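Masta ピッキングセル セットアップガイド
第4章 ビンの据え付けと取り出し動作の確認

この章では、バラ積みのバーをビンから一本ずつ取り出すセルの立ち上げを行います。第3章までで架台の固定と電源の配線は済んでいるはずです。いよいよアームがビンの中へ手を伸ばします。このセルでいちばん楽しいところですので、ぜひ時間に余裕のある日に取りかかってください!

作業の目安は、慣れた方で半日、初めての方で一日です。二人で行うと、一人がペンダントを持ち、もう一人がビンの中をのぞけるのでずっと楽になります。

4.1 用意するもの

・金属製ビン(上面が開いたもの)
・ばねクランプ 2個
・位置決め用の養生テープ(台の色と見分けやすい色)
・試験用のバー(2色あると姿勢の違いを見分けやすく、おすすめです)
・六角レンチ一式、鋼尺、柔らかい布
・Virnham 設定シート(空欄のまま印刷しておく)

注意:試験用のバーは、反りやバリのないものを選んでください。曲がったバーを混ぜるのは4.6の確認が終わってからにします。最初から混ぜてしまうと、つかみ損ねの原因が爪なのか座標なのかバーなのか、まるで見当がつかなくなります。

4.2 ビンを据える

1. アームを待機位置に戻し、ペンダントで停止状態になっていることを確かめます。
2. ビンを作業台に載せます。底面に切りくずが挟まっていないか、持ち上げて手袋で一度なでておきましょう。
3. 架台の基準面からビンの手前の壁までを鋼尺で測り、600 mm に合わせます。左右の端で同じ値になるまで、少しずつ動かしてください。
4. ビンの奥側の角をばねクランプで留めます。握りはアームの通り道から外れる向きにそろえます。
5. ビンの横に当て板を添える場合は、板の角に沿ってテープをL字に貼ります。次にビンを外したときも、この印があれば元の場所へすぐに戻せます。
6. ビンの縁を手で軽く押し、がたつきがないことを確かめます。

注記:クランプは思い切りよく、奥まで噛ませてください。先端だけで留めると、爪が壁に軽く触れただけでビンがずれてしまいます。ずれた量がわずかでも、斜めに寝たバーの取り出しにはてきめんに響きます。

4.3 ケーブルとホースの取り回し

ビンの中に入るアームは、棚から取るアームよりも手首を大きくひねります。そのため、ホースの束には思った以上の余裕が必要です。

1. 手首の手前で束をいったんゆるめ、大きな輪になるように垂らします。
2. 手動低速で手首の軸を両端まで回し、輪が突っ張らないこと、ビンの縁に引っかからないことを目で追います。
3. いちばん深い位置までアームを下ろし、もう一度同じことを確かめます。
4. 余裕が決まったら、束をバンドで留めます。バンドは指が一本入る程度の締め具合にします。
5. グリッパへ行く細いチューブは、継手のところで軽く引いて抜けないことを確認します。

注意:輪が大きすぎると、今度はビンの壁をこすります。両端まで回したときにホースがゆるやかな曲線のまま残る長さが、ちょうどよい長さです。

注意:ペンダントのケーブルは床に大きく回しておき、足元の通り道を横切らせないでください。踏まれて内部で断線すると、非常停止が不意にかかる厄介な症状が出ます。

4.4 ビン座標を教える

1. ペンダントで「ワーク座標」を開き、番号661を選びます。この番号はビン用に空けてあります。
2. グリッパに教示ピンを取り付けます。
3. ビンの床の手前左の隅に、ピンの先を静かに近づけます。紙一枚が抜ける高さで止め、一点目を登録します。
4. 同じ要領で手前右の隅を二点目、奥左の隅を三点目として登録します。
5. 登録した座標で、ピンの先を床に沿って動かします。床からの高さが変わらなければ合格です。
6. 高さが変わるときは、三点目からやり直します。それでも合わないときは、ビンの下に何かを噛んでいないか4.2の手順2へ戻ってください。

教示ピンを床すれすれで滑らせて、端から端まですうっと高さが揃ったときの気持ちよさは格別です。ここを丁寧に済ませておくと、この先の手順が驚くほどすんなり進みます。

注記:ビンの壁が外へ開いている型では、隅の丸みに惑わされやすくなります。隅そのものを狙わず、床が平らになったところを三点とも選んでください。壁からの距離は設定シートの「余白」欄に書き込みます。

4.5 グリッパの爪を合わせる

1. 爪を開き、当たり面を柔らかい布でふきます。
2. バーを一本、手で爪の間に差し入れます。このとき必ず空気の供給を止め、残圧を抜いておいてください。
3. 爪の両側の隙間が同じになるよう、取り付けねじで調整します。
4. 手を完全に離してセルの外に出てから供給を戻し、ペンダントで閉じ動作を一回行います。
5. バーが回らず、まっすぐに保持されていれば、ねじを本締めします。

危険:供給が入った状態で爪の間に指を入れないでください。閉じる動きは目で追えないほど速くなることがあります。

4.6 取り出し動作の確認

まずは色違いのバーを数本、向きを変えてビンに入れます。斜めのもの、横に寝たもの、壁際のものを混ぜると、このセルの腕前がよくわかります。

1. 速度を30%に下げます。
2. 床の中ほどにあるバーを一本選び、アームをその真上へ移動させます。
3. ステップ送りで下降させます。爪の先がバーの端に届いたら、いったん止めてください。
4. 横からのぞき、爪の先が床に当たっていないこと、隣のバーに乗り上げていないことを確かめます。
5. 爪を閉じ、真上に上げます。壁を越える高さになるまで横へは動かしません。
6. 置き場に下ろし、爪を開きます。
7. 向きの違うバーで手順2から6を繰り返します。

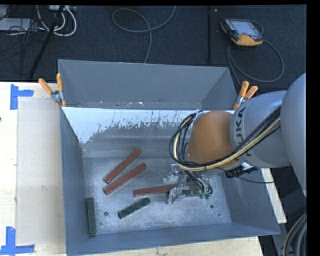
図4-3 ビン内のバーの端にグリッパを下ろした状態

手順3で止めたときの見え方は、図4-3を目安にしてください。ホースの輪がビンの壁からどれくらい離れているかも、このときに見ておくと二度手間になりません。

壁際に沿ったバーは最後に回しましょう。爪の外側と壁との隙間が小さく、座標の誤差がいちばん表に出る場所です。逆に言えば、ここが一回で取れたら据え付けは大成功です!

4.7 うまくいかないとき

下降の途中で停止する
爪の外側が壁か隣のバーに触れています。速度を上げず、手動で真上へ逃がしてから、4.4の手順5をやり直します。

つかんだバーが傾く
端を持ちすぎています。把持点をバーの中央寄りへ移します。並んだバーの間が狭くて中央に爪が入らないときは、先に外側のバーから取り出す順番に変えてください。

同じ方向にいつもずれる
ビンが動いています。クランプの噛み合わせとテープの印を見て、元の位置に戻します。座標の補正値で追いかけるのはお勧めしません。

上昇時にホースが鳴る
輪の余裕が不足しています。4.3の手順1から見直します。

4.8 日々の手入れ

・始業時にビンの床をふきます。すり傷は動作に影響しませんが、めくれや打痕の盛り上がりはやすりで落としておきます。
・ばねクランプの握りを一度開いて閉じ、ばねの弱りを確かめます。
・ホースの束がビンの縁に近づく箇所を指でなぞり、ざらつきがあれば交換を手配します。
・爪の取り付けねじは、毎年6月の定期点検で増し締めします。Zurkedau 製の爪に替えた場合は、替えた翌週にも一度行ってください。
・床のケーブルの輪がほどけていたら、元の大きさに巻き直します。

設定シートの書き方で迷ったときは、Wynne 窓口の Sioned Pugh までご連絡ください。記入済みのシートと、手順4で横からのぞいた位置の写真を添えていただけると、お返事がぐっと早くなります。

次の第5章では、いよいよ速度を上げて連続運転に入ります。先へ進む前に、ワーク座標661のバックアップを必ず保存しておいてください。

改訂:2021年3月30日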